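Minutes of the Regular Meeting
Hollow Community Pantry, Board of Directors
Wednesday, 6:30 p.m., Campbell Room

**Present:** Jocelyn Chan (Chair), Tyson Paquette, Diane Carrier, Noémie Hawthorne (recording)
**Regrets:** Dolores Doucet

## 1. Call to Order

The Chair called the meeting to order at 6:34 p.m. and confirmed a quorum. The agenda was adopted with one change: the item on phone service was moved ahead of the item on storage.

## 2. Previous Minutes

The minutes of the April meeting were approved with a correction to the spelling of Ms. Carrier's name under item 5. Moved by T. Paquette, seconded by D. Carrier. Carried.

## 3. Finances

Mr. Paquette presented the monthly statement. The repair to the walk-in cooler was invoiced at $735 and has been paid from the maintenance line. The transfer of $2,000 to the reserve account was completed before the end of the month. Ms. Hawthorne asked whether the cooler was still under warranty. Mr. Paquette replied that coverage ended last year and that a service plan from Vukon would be priced before the next meeting.
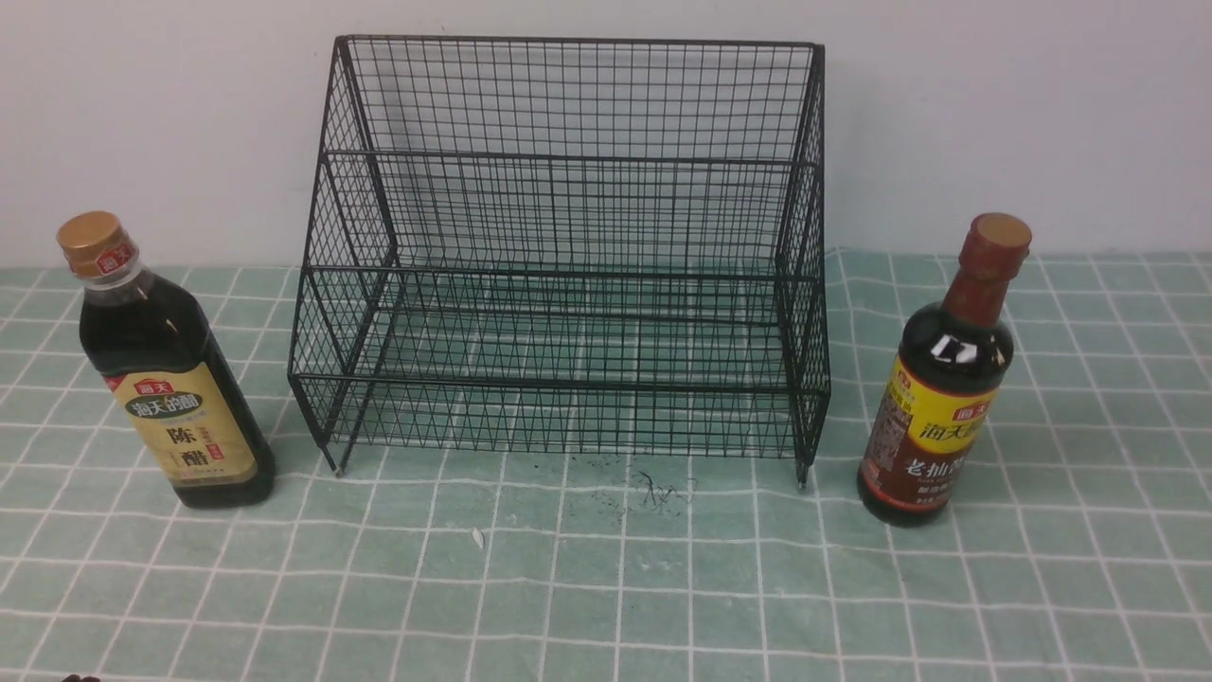
The Board discussed whether the cost of a service plan should be charged to maintenance or to equipment. It was agreed to leave the matter until the price is known.

## 4. Phone Service

The current agreement with Meltel ends in May. Ms. Carrier reported that the monthly rate will stay the same if the agreement is renewed for one year. Callers continue to reach a full mailbox on weekends, and Meltel has been asked to correct this.

**Motion:** That the agreement with Meltel be renewed for one year. Moved by D. Carrier, seconded by N. Hawthorne. Carried.

## 5. Storage and Front Room

The Chair reviewed the request for new shelving in the back hall. Members preferred to wait for a second quote. Up to $400 was approved for small items for the front room, to be bought by Ms. Carrier. 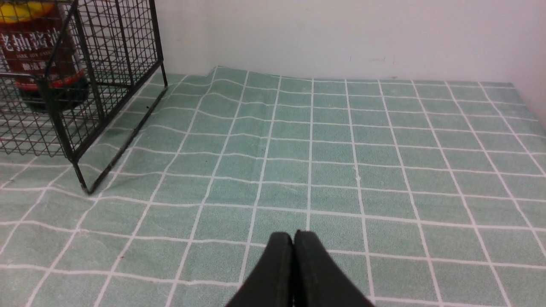 *Item 5: Green grid tablecloth and black wire-mesh basket.*

Ms. Hawthorne noted that the sign-in sheets should be kept in one binder, with completed pages filed at the end of each month. The Chair asked that the binder be locked in the office after closing.

## 6. Interior Painting

Dates for painting were reviewed. The contractor has offered the last week of the month and requires access from 8 a.m. each day.

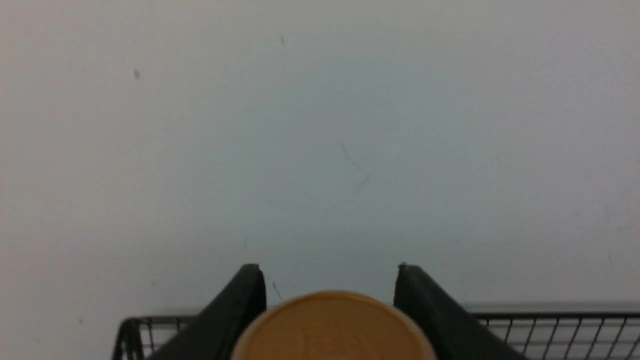 Mr. Paquette will confirm the dates and arrange for a spare key. Color selection was referred to Ms. Doucet, who will circulate two choices by email.

## 7. Other Business

The Chair reminded members that conflict of interest forms are due. Ms. Carrier has not yet received a blank copy and will be sent one.

## 8. Adjournment

The meeting was adjourned at 7:50 p.m. The next meeting will be held in the Campbell Room at the usual time.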